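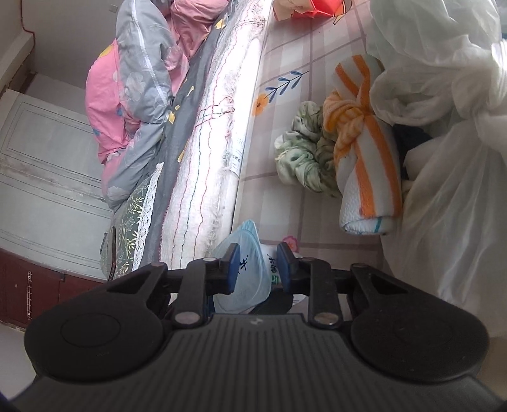

Speaker notes, Skunenmont meetup, evening slot (10 minutes, then questions)

Slide 1. Title

Hello everyone, thanks for coming out on a Tuesday. I write software on the Kevau project, mostly the dull layer between "someone picked a thing up" and "the training job has a file it can read". Tonight is about that layer. (Check the clicker works before saying anything clever.)

Slide 2. What we thought the job was

When I joined I thought the model would be the hard bit. So I spent my first month reading papers and feeling very grand, and then somebody asked me why half the recordings had the fingers closing before they got anywhere near the object. That was the end of the papers!

Slide 3. Two clocks

The pictures have one clock and the finger width has another. They start off agreeing and then they wander apart. At its worst we had a gap of 130 milliseconds, and if you play that back the hand shuts on thin air, very politely, and then drives into whatever it was meant to hold.

Ask the room: who has fixed this by adding a constant? Hands up. Me too. It lasted until November.

What we do now: open and close the fingers twice at the start of every recording, find those two bumps in the width signal, find the same movement in the pictures, line them up. Do it again at the end. If the two answers disagree, the clocks have drifted and we stretch one to fit. It's a small script and I'm fonder of it than anything else I've written.

Slide 4. Soft stuff

Bedding, towels, plastic bags. Our position tracking picks out points that stay put and works out its own movement from them, and a printed sheet is lovely for that, loads of corners and flowers to hang on to. Then you tug the sheet. All those lovely points slide off together and the tracker decides that you moved instead.

We tried masking out everything near the fingers. Helped a bit. What helped more was asking for a good look at the walls and doors before starting, so the map has something stiff in it. Clear plastic is still a pain, by the way. Our depth estimate treats a see-through bag as a rumour. If anyone here has cracked that, please find me at the bar.

Slide 5. Stasiv

Stasiv is our checker. It has 4 tests and it runs before anything is uploaded:

- do the clocks line up at both ends
- did tracking ever jump
- does the finger width stay within its limits
- could the arm reach all of this

That last one throws out the most. People have wonderful shoulders and will happily twist round the far side of a pillow. The arm can't. We used to find out at training time, now we find out while the person is still standing there and can have another go.

(If short of time, skip to slide 7.)

Slide 6. Replay

Show the Ralley viewer. Scrub slowly, people always ask to see it again. Point out the finger width plot under the video and the red stripe where tracking is unsure.

Slide 7. Still broken

Long recordings. Mirrors. My naming scheme for folders, which has 2 different meanings for "final". Happy to be shouted at about any of these.

Questions. Repeat them into the mic this time.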